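The Tray on the Bed

There is a particular sort of evening, usually in March when the light starts going early, when I decide the jewellery has to be sorted. It never happens at a proper table. It happens on the bed, with a tray to stop things rolling into the quilt and a cup of tea going cold somewhere I'll forget about it.

My own collection lives in a Tuominen box with 4 drawers, bought years ago from a little shop in Hukusside for 87 dollars, and I was terribly proud of it until I realised that drawers only hide a muddle (quite beautifully, in my case). So now everything comes out first. Beads go with beads, pearls with pearls, and the fine silver chains get a spot all to themselves, where I can come back to them when I'm feeling patient.

Long strands are the ones to lift out early. Hold them up and let them hang for a moment, and you'll soon see if there's a knot or a worn bit of thread. The Ornska guide to home storage, a slim thing of 45 pages that I've read far too often, says to lay them flat afterwards in a soft pouch, and I've come round to that. I used to loop mine over a hook, and one favourite stretched so badly that I had to have all 41 beads restrung.

Pearls like a wipe with a soft, dry cloth before they go away, and they really should be kept clear of anything with a metal edge. Bangles are no bother at all. They'll sit wherever you put them, bless them.

Dark red beads, pearls and a pale bangle, with the tray set on pink and white florals.

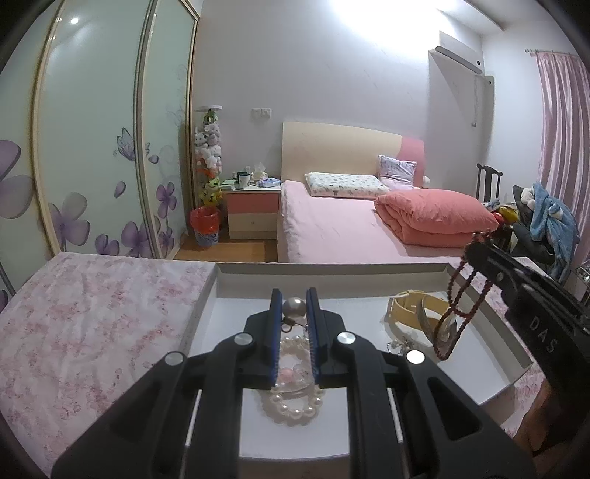
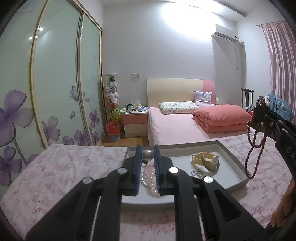
For the tangled chains, I lay the knot on a saucer and tease it open with two pins, working from the middle outward. A drop of baby oil helps if it's stubborn, though you'll want to wash it off with mild soap and dry the chain well. My neighbour swears by the Gevitz polishing cloth for silver, and I've bought one on her say-so, but it's still in its packet on the hall table, under the gas bill.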